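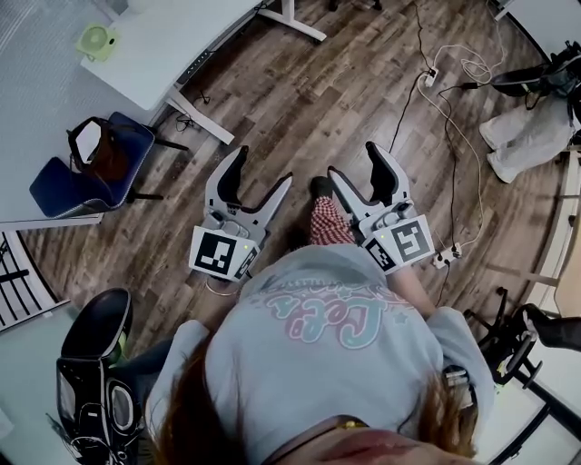

Salí de la jornada de puertas abiertas de Stellow con una opinión bastante distinta de la que llevaba en el bolsillo, y eso que iba preparado para aburrirme. Me había apuntado en enero, casi por inercia (mi cuñada me pasó el enlace y quedaba sitio), pensando que nos pondrían un brazo articulado sirviendo cafés, un vídeo con música épica y a casa con una bolsa de tela. ¡Pues no hubo ni música!

Lo que enseñan es el trabajo previo, el que casi nunca sale en las noticias. El proyecto se llama Ara y consiste en que unas personas, con una pinza en cada mano, hacen tareas corrientes para que luego un robot tenga de dónde aprender. Coger, soltar, acercar, apartar, volver a empezar. Benedikt Ruchti, que nos hizo de guía, nos dijo que en el turno anterior habían guardado 334 intentos y descartado 30, y lo soltó con la misma naturalidad con la que un panadero te cuenta las barras que se le han quemado. En total, desde que abrieron la sala, llevan 2.053 dados por buenos. A mí me pareció poquísimo y a él también, por lo visto, porque se rio.

Y ahí va mi opinión, que para eso escribo esto: a las demostraciones de robótica les sobra robot y les falta gente. Llevo años yendo a ferias (la de Pornholm fue la peor, cola de una hora para ver a una máquina saludar) y siempre te enseñan el final del cuento. Sales o asustado o fascinado, y en ninguno de los dos casos has entendido gran cosa. En cambio, te pasas un rato mirando a alguien trabajar con esas pinzas y empiezas a hacerte preguntas mejores. ¿Cuánto cobra? ¿Cada cuánto descansa? ¿Quién decide que un gesto está bien hecho?

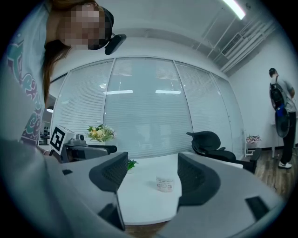
Yo soy de los que creen que un oficio se entiende por las cosas que hay encima de la mesa. Mi padre fue tapicero y en la suya mandaban las tijeras. En la de Stellow había un vaso de papel blanco, una plantita verde y un ramo de flores claras, o sea, la mesa de cualquier oficina, y a un lado una mujer con una cinta negra en la cabeza y una pinza en la mano, la que lleva encima un cubo con su cuadradito blanco y negro. Le pregunté a Ruchti si aquello cansaba. Me dijo que el cuello, sobre todo, y que por eso hacen turnos cortos — respuesta que agradecí más que cualquier folleto.

También tengo mis pegas, claro. El bloque MacPherson, donde está todo esto, es un laberinto mal señalizado, y la charla de preguntas se quedó en nada. Y sigo sin ver claro que quien enseña los gestos reciba algo cuando el robot los venda. Lo pregunté y me contestaron con mucha amabilidad y muy poca sustancia. Que me enseñen la sala está muy bien, pero yo querría ver también el contrato.

Aun así, id si podéis. La entrada es gratis, hay que reservar, y a los críos se les puede llevar siempre que no toquen. Yo pienso repetir, y esta vez con la pregunta del contrato apuntada en un papel.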